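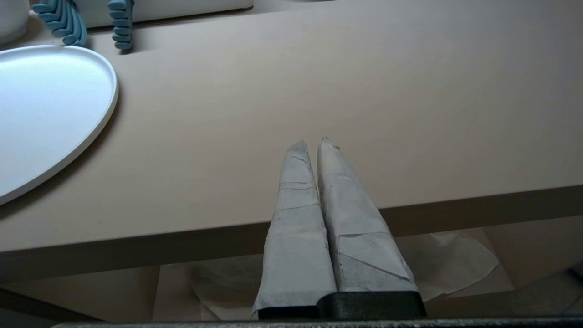

Re: [hotpot-at-home] Setting up a self-serve counter
Date: December 26, 2025

Hello all, and I hope everyone is well fed and still on speaking terms with their relatives.

> We finally have the counter in at the Donham place and I can't settle on where
> anything goes. Do you keep the chopsticks by the pots or by the plates? And
> does a caddy really hold enough, or should I go back to separate jars? We
> would be feeding 14 at the most.

I went back and forth on this for ages when we redid our own counter, so please take what follows as one person's habits. I am very much in favor of the caddy. We had jars at the old Bondonetti hall suppers and somebody's sleeve took one over every single time (usually mine, I'm sorry to say). With a caddy you get the chopsticks standing up at the back, the napkins in their own slot on the right, and the front left free for whatever people will be grabbing most.

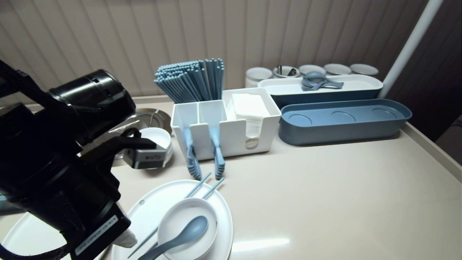

Caddy with the light blue tongs hung over the front, cups along the back.

You can hang spoons off the front too, and I go through phases with this. Tongs are nicer when there are lots of small plates of raw things going around, and spoons are nicer when it's mostly broth and dumplings. The long trays go off to the right. I like the ones with shallow round hollows, as a sauce bowl will sit in them and stay put – mine came from Nikinix and I paid 70 for the set, more than I meant to. 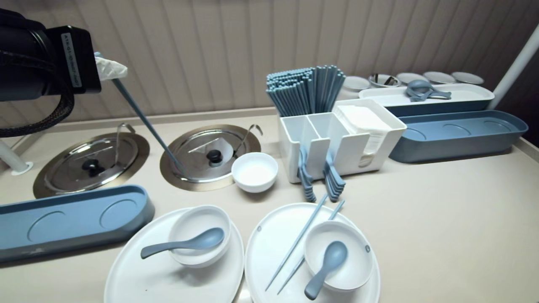 As for chopsticks by the pots or by the plates, I say keep them close enough to the pots that you can reach over without walking around anyone, but give the lids some room. A lid has to come off and go somewhere, and if the caddy is crowding it you will end up balancing a hot lid on your napkins. I learned that one in June with a full house and have been fussy about it ever since.

For 14 people I would fill the chopsticks right up and keep a spare pack of napkins in a drawer. Do tell us how you get on, and whether you went with the Maruyama bowls after all – I have been dithering over those myself.

Warmly, from a very untidy kitchen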